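Unpacking with two kinds of camera: gallery from the Barholm tests
July 2020

Our group works on a small question with a long name, "view selection for opening and emptying packages". In simple words: when a robot arm has to take things out of a box, which camera should it believe, and when? We compare a small camera mounted at the wrist with fixed cameras placed near the table. The wrist view is close, but it moves together with the arm and loses the general position very easily. The fixed view knows where everything is and sees little of the inside.

The method, which we call Swai, gives each view a score at every step and lets the policy use the better one. It does not mix the pictures together. We tried mixing first, in April, and the results were harder to explain than we wanted. The training set has 2,648 short episodes and the test set has 22 boxes, and none of the test boxes appears in the training.

Below are four views from the work. You can click on each one to make it larger. 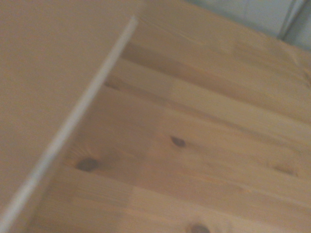

Wrist camera. Wood, knots and one long pale edge. With a blurred view like this one, the score should go down.

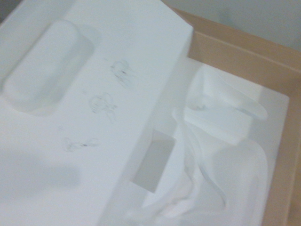
Wrist camera over white molded foam. White on white, so the shapes are given mostly by soft gray shadows.

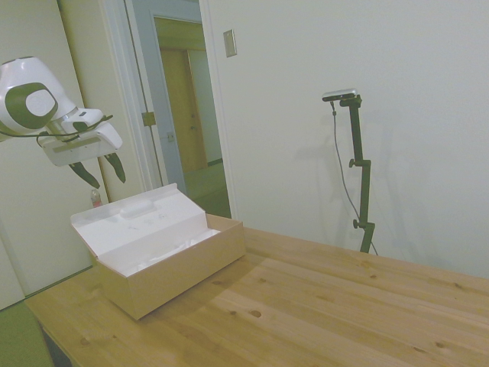
Fixed camera. The open fingers, the box and the raised lid can all be found in one view.

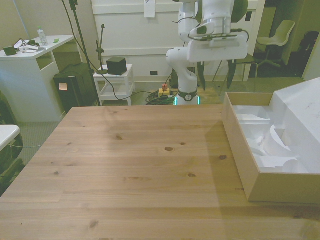 Fixed camera, from across the table. The arm stands behind the tabletop and the open box is at the right edge.

A reader, Flallton, wrote to us that the comparison is not completely fair, as a fixed camera can be moved to a better place before the test and a wrist camera cannot, so one should also report what happens when the fixed camera stands in a bad place. We agree with this remark. We repeated the test with the fixed camera in 5 positions, two of them chosen to be bad on purpose. In the bad positions Swai went to the wrist view much earlier, and it finished fewer boxes than before, but still more than with the fixed view alone.

Some other points that people asked about:

The score is computed from a single picture and has no memory. This is a weakness. When the arm passes quickly over the table, the choice can jump from one camera to the other and back. In the next version we want to keep a choice for at least 9 steps.

Foam inserts remain the most difficult material for us. Tissue paper is easier than we expected - its folds give the network something to hold on to.

We did not study transparent packages. The group at Verero has started with them, and we plan to exchange boxes after the summer.

The list of test boxes and the settings for each camera position are on the Barholm download page. The training episodes will follow when we finish checking the labels.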